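Setting Up and Maintaining the Kisell Simulated Base
Student Project Report, Robotics Laboratory, Nikolaidis Hall
Submitted 2021-11-25

1. Purpose

This report covers the setup and upkeep of Kisell, the wheeled base that our group runs in the Fernwood house model. Kisell exists only in simulation. It still has settings that drift, files that go stale and faults that must be found and repaired, and the group was asked to record how this was done.

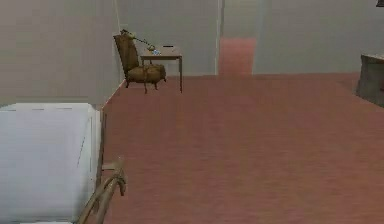
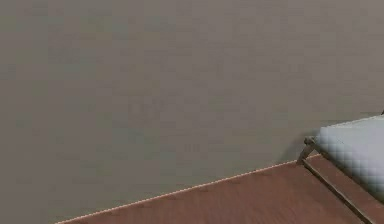
Figure 1. Simulated rooms in Fernwood: an armchair and side table near an open doorway (first view) and a padded bench beside a plain wall (second view).

2. Initial setup

The base was first configured in June. The body is modeled as a cylinder with two driven wheels and one caster. Commands reach it through Stikport, the message bridge written by an earlier project group. Stikport was kept without changes except for its timeout, which was raised from 75 to 285 milliseconds after the bridge dropped commands during long rendering steps.

The following order should be used when Kisell is started on a new workstation:

Load the Fernwood model and let the physics settle.
Start Stikport and confirm that it reports a connection.
Place the base on open floor, away from furniture.
Send a zero-velocity command and check that the position holds.
Run the turn test described in Section 3.

3. Turn test and wheel spacing

The turn test commands one full rotation in place and compares the final heading with the starting heading. In the first week the base overshot on every run. The wheel spacing in the controller file did not match the spacing in the body file. Both files now read one shared value, and the test is repeated whenever either file is edited.

4. Contact faults

Most repair time went into contact faults. Furniture with open space underneath was a particular concern. A bench like the one in the second view has a low rail near the floor, and the simplified collision shape used at first treated such pieces as solid blocks. The base stopped short of them, and the planner then reported a blocked route. The blocks were replaced with separate shapes for seat, legs and rails. Load time increased, but the group considered this acceptable.

Thin curved parts caused a different problem — the base could become wedged against them and vibrate. Reducing the physics step cured this in all but one room.

5. Routine care

The log directory is cleared once it holds 840 files, a limit set by the shared disk. The controller file is compared with the stored copy before each session. Any difference is written in the lab notebook with the initials of the person who made it.

6. Results and remaining work

After the repairs, Kisell completed 91 consecutive routes without a manual reset. The remaining vibration fault has not been traced. The next group should begin with the caster friction setting, which has not been changed since the first configuration.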